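Forum > Home and Workshop > Robots and Automation > Can a machine do the sorting and tidying yet?

Can a machine do the sorting and tidying yet?

Posted by Hevwood, 4/16/18

I run a small parts counter at the back of a shop and at the end of every day there is a bench full of bits that have to go back in their bins. At home it's the same story with the kids' blocks. I keep seeing clips of arms picking things up and I'd like to know if any of it is close to being useful. I could put 600 dollars toward it, maybe 1,000 if it did the dishes as well. I don't mind if it's slow. I do mind if I have to stand beside it the whole time.

Jorkik

Not for that money. My brother-in-law has a robot vacuum and it eats socks. Get a bigger bin.

Provia

Depends which chore you mean. Moving one known item from one known spot to another has been done in factories for decades. If your parts arrive in a tray, all facing the same way, an arm will put them in a bin all day. The trouble starts when they're in a heap, or when someone has moved the bin over a few centimetres.

I spent 2 years on a packing line and most of our stoppages were things a person would fix without thinking – a carton flap folded the wrong way, a label stuck to the belt. The arm was fine. Everything leading up to the arm needed looking after.

For home use I'd say 10 years before I'd trust one with a sink of dishes. Blocks into a bin is a fairer job to ask for, as they're rigid and have flat sides to grip. You would still have to keep the bin in the same place and the floor reasonably clear.

Setiawan

I agree with most of what Provia wrote. Blocks into a stacking bin is the sort of job people start with, and taping the work surface off into cells makes it easier to say where things are. 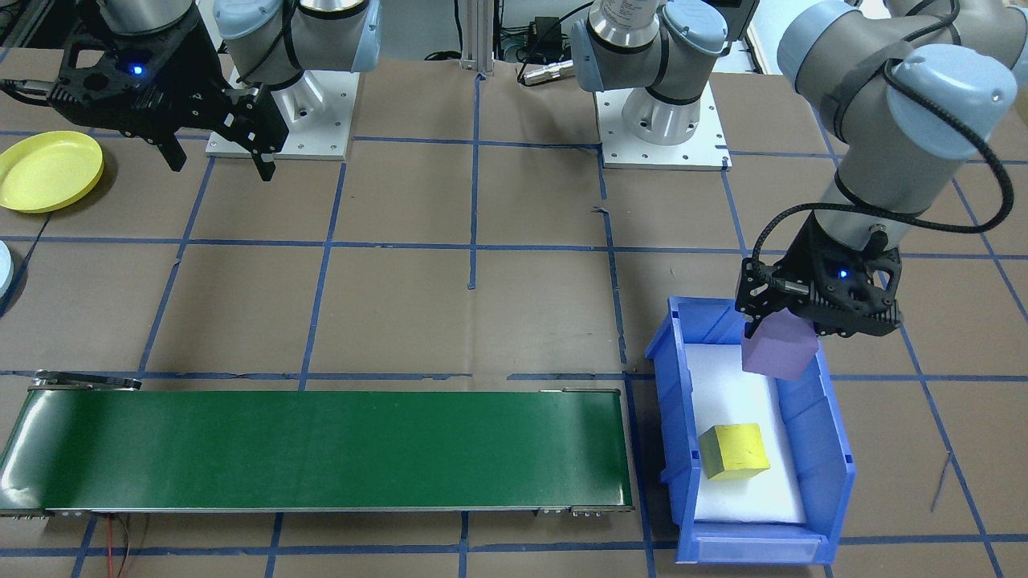 Blue tape in both of these, and a purple cube held over the bin in the first.

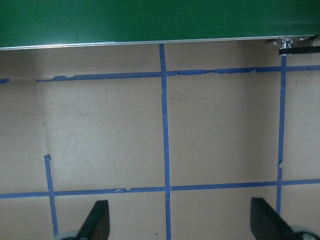

Would soft things like tea towels be any easier for a machine than hard parts?

Harder, in most cases. A towel changes shape every time it's picked up, so the machine has to find a corner again before it can fold anything. Hard parts keep their shape, and I'd start with those.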